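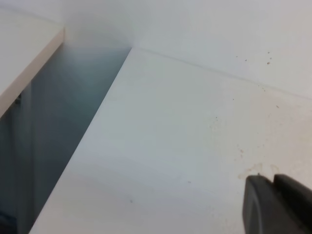
I run the kitchen side of things at Hirlow, where we do hot lunches for the offices upstairs, and since May we've had a robot arm on the wipe-down jobs. People keep asking me what it's like, and I always end up talking about cleaning (sorry!), so I've put my tips down in one place. Most of them work just as well at home with a cloth and a pair of hands.

First thing: crumbs before water. I was a terrible one for going straight in with a wet cloth, and all you do on a white surface is turn dry specks into brown paste. Brush them off dry, with a soft brush or a bit of kitchen roll, and only then get the damp cloth out. The arm does a dry pass and then a damp one, every single time, and watching it has shamed me into doing the same in my own kitchen.

Tan marks are usually tea or gravy, at least in our place. Bicarb and a few drops of water, mixed to something like toothpaste, dabbed on and left for five minutes while you do another job. Wipe, rinse, dry. Don't scrub at it with the green side of the sponge, you'll dull the finish and then it grabs every stain going for ever more. Try your paste on a corner first if you don't know what the surface is made of.

Now, seams. Where a flat white surface meets the wall there's a thin line that collects everything, and specks creep up the wall just above it as well. An old toothbrush, nearly dry, run along in one direction. Eduardo Moreira, who does our evenings, wraps a cloth round a blunt butter knife and swears by it, and I have to admit his seams look better than mine.

Gaps between panels are the other horror. Whatever you brush off the top wants to go down there. Sweep away from the gap, towards you, and catch it in your other hand or a dustpan. We had to set the arm's strokes up this way too, after a week of it cheerfully pushing crumbs over the edge. Irina Bucur sorted that out by standing there and drawing the strokes on the back of a menu until the chap from Buzatu understood what she was on about.

And that's really what has changed for us. Nobody lost their hours, which was the big worry in the staff room when it was first mentioned, and I was as worried as anyone. What did go was the half hour of wiping at the end of a shift, the bit that did my shoulder in. What came instead was a fair amount of looking. You go round afterwards with your head down low, so the light skims across and the smears show up, and you decide whether it'll do or whether it wants another go. Irina has a proper eye for it and is paid a bit more now for doing it, quite right too.

I do miss some of it. Wiping down was when we all had a natter, and for the first few weeks everyone just stood about feeling spare. We've moved the chat to a cup of tea at the end, which took some arguing for!

Two last bits. Change your cloth more often than you think, because a grey cloth leaves faint streaks on white and you'll blame the spray. We get through 33 a week. And wipe whatever does the wiping: sponge holders, glove cuffs, and in our case the gripper pads, with warm soapy water on a wrung-out cloth, only once the arm's been switched off at the wall. Eduardo does them on Fridays, before he puts the bins out.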